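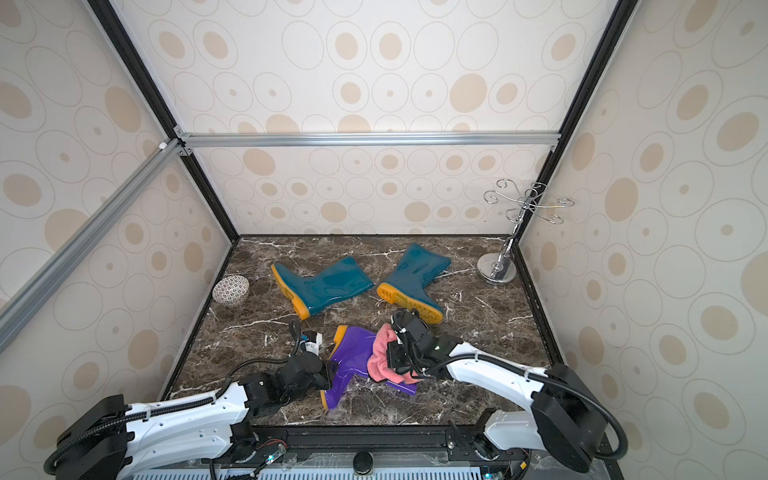 Speaker notes: Pattern repeat and waste in wallcovering estimates

Search this site
Enter keywords
Go

Print this page | E-mail this page

Slide 1. Scope: printed paper on flat interior walls. Vinyl and murals are in the Emby handout. Skip the history of the trade.

Slide 2. Define terms. Repeat is the vertical distance from one point in the pattern to the same point again. Match is how the pattern lines up across a seam: random, straight or drop. Large ovals and rings show a bad match sooner than a small texture does.

Slide 3. Worked case, Clallham office. Wall height plus trim allowance, rounded up to the next full repeat, gives the cut length. Divide roll length by cut length and drop the remainder. Do this before counting strips. Estimating by wall area alone left the first order 11 rolls short.

Slide 4. Drop match. Cutting alternate strips from two rolls reduced waste on the Alvarado job by 7 percent. Ask who has tried it. Allow a minute.

Slide 5. Corners. Never wrap a full strip around an inside corner. Cut it, carry a narrow return onto the next wall, and plumb a new line. Put the least visible mismatch over the door.

Slide 6. Batch numbers. Order one batch per room. Tirari used over 400 rolls across two batches and changed at a corridor door.

Questions: 6 minutes. Leave Slide 3 up.

Contact us | Copyright Emby Training Notes | Back to top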